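Portes ouvertes à l'atelier Plarari, notes en vrac

Avril 2022. Train raté, donc arrivée avec une demi-heure de retard, badge écrit au feutre, pas de café. Le mot d'accueil je l'ai manqué, on m'a dit que ce n'était pas grave.

Plarari c'est le club de robotique du lycée, installé au fond du bâtiment technique, salle 121. Il faut traverser la cour, passer les vélos, monter, redescendre. Fléchage très moyen (une flèche pointait vers la chaufferie). Dans le club 14 élèves, de la seconde à la terminale, plus deux anciens qui reviennent aider le soir.

Premier stand, les suiveurs de ligne. Classique, bruyant, les petits frères et soeurs adorent. Resté cinq minutes. Ensuite le projet de l'année, baptisé Lulaler, et là je suis resté presque toute la visite. Deux bras, une table, des vêtements et des cadenas. L'idée de départ des élèves : travailler à deux mains. Un bras seul, ils l'avaient déjà fait l'an passé pour le concours, avec des cubes. Cette fois ils voulaient du mou et du petit ensemble. Le mou pour les plis, le petit pour la précision des pinces.

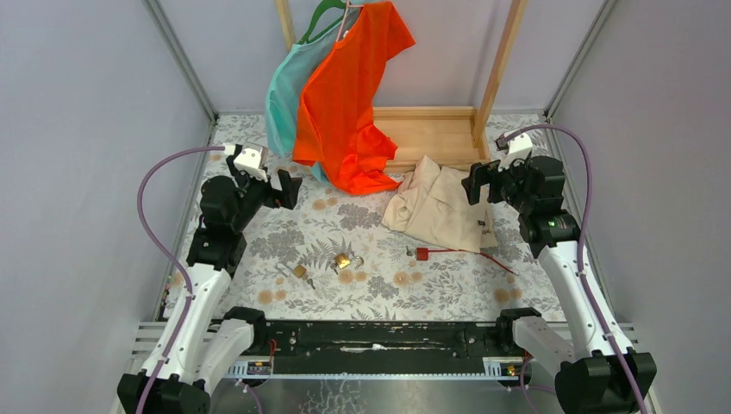

Le réglage, c'est ce qui prend le plus de temps d'après eux. Carnet de bord ouvert sur la paillasse, j'ai pu feuilleter : 100 essais notés depuis novembre, avec l'heure, le nom de celui qui pilotait et une colonne « remarques » assez savoureuse. « Pince trop haute. » « Encore trop haute. » « Qui a touché au fichier ? » Les essais ratés sont gardés comme les autres, j'ai trouvé ça bien.

Question budget, posée par un père derrière moi : 700 euros pour l'année, fournitures comprises, une partie donnée par Sellico, une boîte du coin qui fait de l'outillage. Les bras sont comptés à part, prêt du lycée, je n'ai pas eu le détail. Les élèves se partagent le boulot, un groupe mécanique, un groupe code, et une élève de première qui tient toute seule la partie câblage et qui ne laisse personne y toucher !

Discussion un peu longue sur le choix des cadenas. Un garçon de seconde m'explique que le laiton brille et que ça gêne la détection selon l'éclairage, le rouge passe beaucoup mieux. Revêtement à fleurs dessous, ils le gardent exprès, un fond uni ce serait trop facile selon lui. Pour les habits, chacun a vidé un placard. Le beige est le plus pénible paraît-il, il garde la forme qu'on lui donne et il faut tout reprendre.

Petit tour ensuite côté stockage, bobines, chutes de bois, une imprimante 3D en panne. Puis retour à la table, il y avait déjà plus de monde – surtout des parents de troisième qui viennent pour les inscriptions.

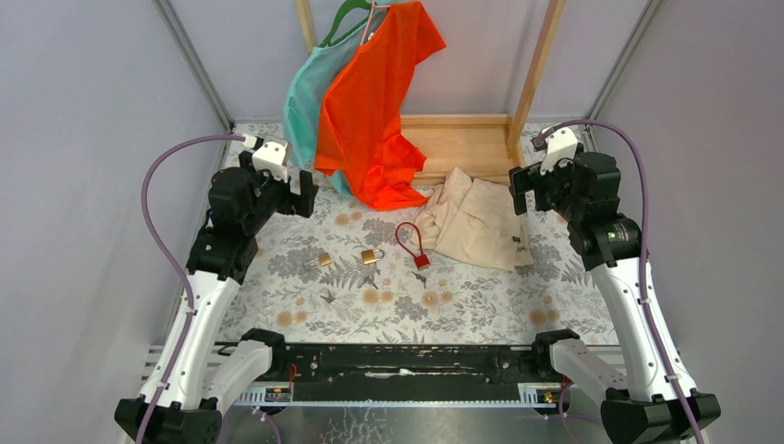
Maya Khoury
Rédactrice, bulletin Tzavaras

Fin de visite plus calme. Un des anciens a montré le programme sur un vieux portable, police minuscule, personne au troisième rang ne voyait rien. Dommage, c'était clair quand on était devant. Retenu surtout que chaque bras a son propre fichier de réglages et qu'un troisième fichier s'occupe de les coordoner, celui-là ils l'ont réécrit deux fois.

Pour les inscriptions : voir directement au club, salle 121, à la pause de midi. Pas besoin de savoir coder. Prévoir une blouse ou un vieux pull. Je repasse avant l'été, j'ai promis d'apporter un cintre.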